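**PRESS RELEASE — for use from Sunday**

# Students of the Hultitz robotics class prepare for the Rerau Sorting Cup

The evening robotics class of the Hultitz Technical School will take part in the Rerau Sorting Cup this August. It is the first time that our school sends a team. The class has 15 students, and most of them had never written a computer program before they joined us.

In the Sorting Cup, a robot arm must take toys and other small objects from a container and put each one in the correct box. Every team has 90 minutes to prepare the arm at the place of the competition. After this, the students are not allowed to touch the keyboard. The judges give points for each object in the correct box and take points away when an object falls on the floor.

The team has chosen the name Lawal for its project. The students began in a simple way, with one soft ball on a table, and they added more difficult objects step by step. Soft cloth is still the hardest part of the work, as it changes its shape each time the arm takes hold of it. Balls are difficult in another way — they roll.

During the training the students have recorded 3,123 grasps. They write down the failed ones too, and they discuss them together at the end of each lesson. From these notes they decide what to practise next. One group is responsible for the movement of the arm, and another group works on recognising the objects. A small third group keeps the notebook and prepares the short talk which each team must give to the judges.

The class is supported by Rornent, a local company for machine parts, which has paid the entry fee and the travel costs. The school thanks the company for this help and also for the patience of its engineers, who have answered many questions by e-mail.

Training for the Sorting Cup at Hultitz: 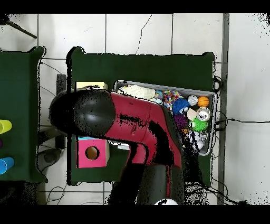
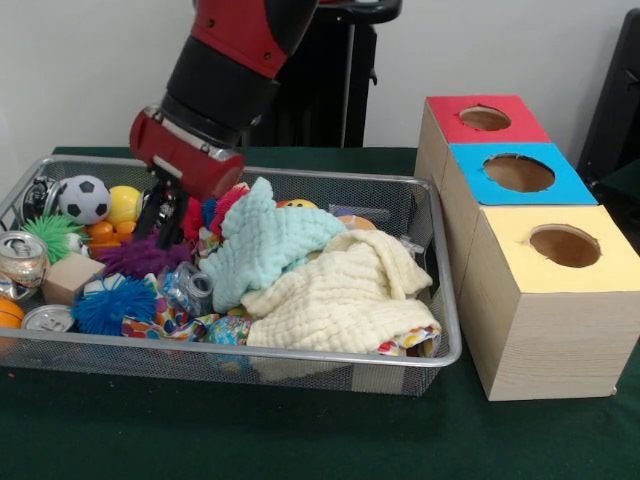

Before the competition the school will hold an open evening, where visitors can talk with the students and ask them about their programs. The doors open at 6 p.m. and the entrance is free. The hall has 300 seats, and we ask larger groups to write to us in advance. Children are welcome if an adult comes with them.

New students can join the class in the autumn. No knowledge of programming is necessary, but regular attendance is expected. Registration forms are available at the school office — please bring them back signed.

**Contact for the press:** Hultitz Technical School, Office for Public Information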